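Search this site Type and press enter

The quiet fault is the one that gets you

2018-07-28
19 comments 186 shares

I want to have a bit of a grumble about a screw. Or really about what a screw did to two weeks of my working life, and why I think the people who build automation (me included, I'm not getting off lightly here) worry about the wrong kind of failure.

If you haven't read this blog before, I work on teaching arms to do fiddly little jobs. Tidying, sorting, putting small things into other small things. A person does the job first with a pair of hand-held grippers, we record it, and the arm learns from the recording. Our project is called Vokby, after a suburb that a colleague once made up for a board game, and it lives upstairs at the Drarnport workshop.

In May we had a fault. No smoke, no bang, no one hurt. One of the hand-held grippers had a fingertip that had worked itself loose on its mount, only a hair, so that when you closed it the tip landed 2 mm off from where the software reckoned it was. Every recording made with that gripper carried the same little lie. And then we trained on it! For a fortnight! The arm came out the other end pinching neatly at the air beside things, over and over, with total confidence, and I spent days going through the training code looking for my own mistake.

The task that week on was brushes and an organiser, and it's still the one I'd pick to show anybody what I mean about small margins.

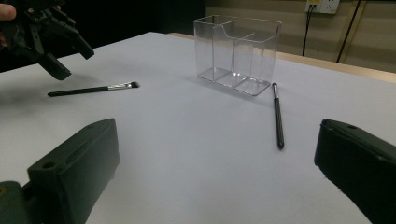
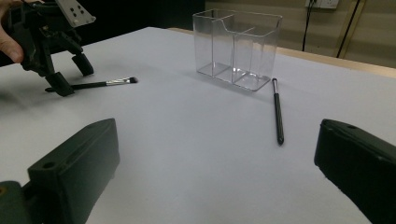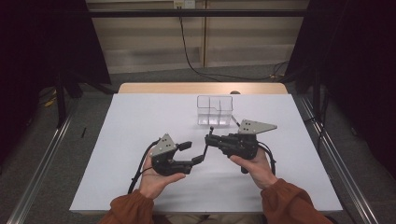
A makeup brush handle is thin and round, and it's dead flat on the table when you go for it. Two millimetres is most of the difference between a good grip and skating off the side. If we'd been working with something big and squashy we might never have noticed, and that bothers me more than the lost fortnight does. The same error would have sat there in the data for months, being averaged in with everything else.

Maricel Macaraeg found it, by the way, and she found it by wiggling the thing. I'd written 14 checks that ran on every recording (dropped images, bad timestamps, cables unplugged halfway through, all of that) and every one of them had come up green. She picked up the gripper, gave the fingertip a push with her thumb, and said, "Is this meant to move?"

It was not meant to move.

So here's my opinion, for what it's worth. We've got pretty good at loud faults. Everyone in this trade has a story about an arm that swung where it shouldn't have, so we have stop buttons and fences and a laminated sheet by the door. Fair enough too, I want all of that and I'd be cranky if anyone took it away. But a stop button needs somebody to know that it's time to press it. A loose fingertip doesn't look like an emergency. It looks like a model that needs more data, and so you go and collect more data, with the loose fingertip.

I'd also argue it is a safety matter, even though people roll their eyes when I say so. We had a Dlamini arm doing the brushes, which is slow and light and about as frightening as a desk lamp. Put the same offset on something that hands a cup to a person, or works near somebody's face, and I'd feel very differently about a tip that isn't where the computer thinks it is.

The Itano people, who we share some kit with, told me they check their hand tools at the start of every month. I think that's far too rare. We do ours every session now: close the jaws on a little steel block, read the gap, write it down, wiggle everything. There's paint marked across the screw heads so you can see if one has turned. It takes a few minutes and it's boring and I have already caught myself wanting to skip it, twice, both times when we were running late.

We threw out the whole fortnight of recordings, too. There was a fair bit of arguing over that. You can correct for an offset if it's constant, and I did try, but a loose part doesn't stay loose by the same amount. It was worse by the end than at the start and we had no way of telling where in the pile it began. Into the bin it went, and I sulked for an afternoon.

If you've got a rig of your own, go and wiggle it before you read the comments. I'd like to hear what you find, especially if it's embarrassing.

Share this 186
Comments (19)
Contact | Copyright 2018, all rights reserved | Back to top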